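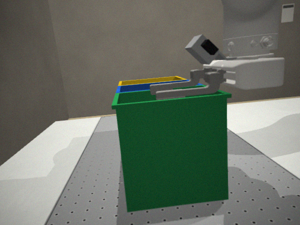

April 24, 2025
By Chia-jung Man

The Usivance sorting system was purchased in October for the shared supply room on the second floor, which serves four departments and holds stationery, mailing materials, cleaning products and spare parts for office equipment. This review covers the period since installation. It is intended for other offices that have asked whether the system should be adopted more widely.

The complete set consists of a steel rack, color-coded open bins, a pack of printed label cards and a one-year license for the Alau inventory program. The price paid was $1264, including delivery. Assembly was carried out by two members of staff in a single morning. The instructions are clear, although the drawing for the rear cross brace shows the bracket reversed, and the rack had to be partly taken apart when this was noticed.

Construction of the rack is good. The shelves do not bow under reams of paper, and the leveling feet were able to correct for the slope in the floor near the door. The finish has chipped in two places where a hand truck struck the uprights. Touch-up paint can be ordered from the supplier but is not included, and the minimum order is larger than most offices would need.

The bins have performed well in daily use. They are easy to lift when full, and they wipe clean with a damp cloth. Color coding was the main reason for choosing this product over the Grevarov cabinet, and on the whole the choice has been justified. Staff who visit the room only now and then are able to return items to the right section without asking. The departments agreed on the meaning of each color before the first delivery was unpacked, and a chart was posted inside the door. Offices that skip this step should expect some confusion, as the manufacturer supplies no standard scheme.

The label cards are less satisfactory. They slide into a clear holder at the front of each shelf and tend to work loose when bins are pulled forward. Several had to be taped in place within the first weeks. The print is also small - a person standing at a normal distance from the lower shelves cannot read it without bending down. We now print our own cards on heavier stock, in larger type, and these have stayed in position.

The Alau program requires separate comment. It is advertised as suitable for up to 1000 stock items, and we have not come near that limit. Searching is quick, and the monthly usage report has been helpful in preparing orders. The reorder alerts, however, are sent to a single address only. When the person responsible is on leave, the alerts go unread, and envelopes ran out twice over the winter for this reason. A request for a shared notification setting was submitted to the supplier and was acknowledged, but no date for a change has been given. Access rights are similarly limited: a user can either edit everything or view only.

Customer service has been courteous. One shelf arrived with a bent corner and was replaced in 6 working days at no charge. Questions about the program take longer to resolve, as they are passed to a different office.

For comparison, the third-floor supply room continues to use Bratu drawers, which cost less and take up less floor space. The drawers keep dust off the contents and can be locked. They are slower to restock, and it is difficult to see at a glance what is running low. For controlled items such as access cards and toner, the drawers remain the better choice, and there is no plan to replace them.

The Usivance rack and bins are recommended for general supplies in rooms used by more than one department. The license for the inventory program should be considered separately at renewal. Offices with fewer than four shelves of stock can manage adequately with a printed list.

Overall rating: four out of 5.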